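Print this page
E-mail this page

Workshop notebook, Masari fit-out, bedroom 2
Entry 20/09/2026, F. Srour

Carried over from the last entry: headboard fixing, fabric cleaning test, mattress fit. Mireille Akl had the keys. Nabil Awad joined after lunch for the fixing.

Fixing. The cleats supplied by Shboul are set for a plasterboard wall. Ours is block with a skim coat, so the supplied screws went back in the bag and we used 5 mm masonry screws with nylon plugs. First hole on the left wandered when the bit hit a hard spot. Moved it 20 mm down and filled the old one. The filler will be hidden by the panel. Cleat checked with the long level after tightening. Nabil pushed on the panel from the side and got a small rattle at the right-hand bracket. A strip of felt behind the bracket stopped it.

Fabric. Mireille ran the cleaning test on an offcut from the same roll, before anything touched the panel. Procedure as in the August notes: damp sponge, no product, light strokes in one direction, left to dry in the room. A faint ring at 10 minutes, gone by the time we packed up. With the Grulthorpe upholstery cleaner, diluted to the lower figure on the label, the ring stayed. Recommend water only for this fabric until Grulthorpe answers the question about residue. Fadi Majali has the e-mail thread.
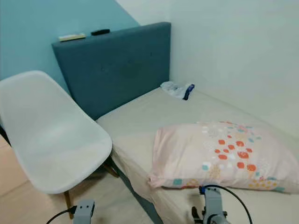

Mattress fit. The right side goes hard against the white wall, as drawn. This makes the sheet awkward to tuck on that side. Method that worked: pull the bed out by one hand width, tuck the wall side first, push back, then do the open side. Fares Zein wants to try a sheet with deeper corners. No objection, but the present one holds if the wall side is done first.

Bed pushed back with the felt pads on. No marks on the floor. The white paint at mattress height is matte and will pick up rubbing over time. Options are a clear wipeable coat on the lower part or leaving it and touching up. I would leave it. Keep the tin with the batch label, since the last tin from Triltville was a slightly different white.

Color. The teal of the headboard was chosen against a paint card in the shop. Against the painted wall in the room it reads more muted, and the wall reads lighter. Mireille thinks the difference is acceptable. Fadi would have gone one step darker on the wall. Not reopening it now. Look again under the evening lamp before ordering fabric for bedroom 3.

Chair. The white plastic one stays beside the bed as the bedside seat for now. Seat has a yellowish mark near the middle. Try the mild abrasive on the underside first and compare gloss before going near the top face.

Open:
- Grulthorpe reply on residue (Fadi)
- deeper-corner sheet, one only (Fares)
- recheck cleat screws in 2 weeks (Nabil)
- return unused Shboul screws, bag is on the bench with the delivery note
- evening check of wall color (Mireille, me)

Print this page
E-mail this page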